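Workshop tips: setting up a bench gripper arm for small parts

Had the Grulerholm arm kit on the bench since August. Got asked for notes so here goes, quick ones.

Put a cloth down first. Plain, not shiny, some color your parts arent. Small stuff rolls a lot less. Iron it if you can be bothered.

Check the finger tips before every session. Wipe with dry rag. No oil, no spray.

Close slow on plastic gears. The kit ships with grip force at 9, way too much. I run 6. Went to 7 once and chewed a tooth.

Bushings and spacers: stand them up, bore facing you. Lying down they skate off.

Teach the approach from straight over the part. Then save it, the Florkham software does not autosave!! Lost a whole evening to that.

Two views beat one. The side one tells you height, the wrist one tells you if the tips are lined up. Dont trust either by itself.

Spare tips: part no. 1031, order two sets. Stedadby had them quicker than the maker did.

Worth the money? For repeat jobs yes. For one gear, use your fingers. Eulalia Domínguez at the Salinas shop swears by hers for sorting but she has more patience then me. 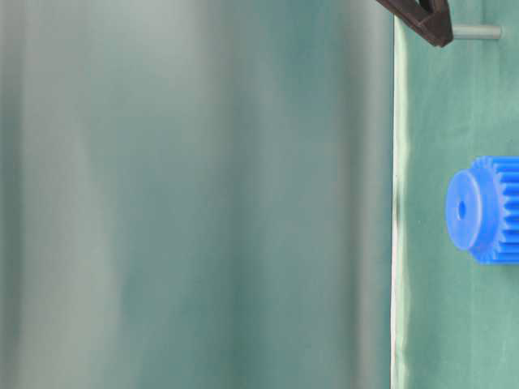
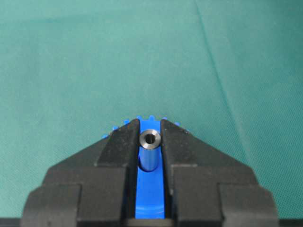

Blue plastic gear on the green, both views.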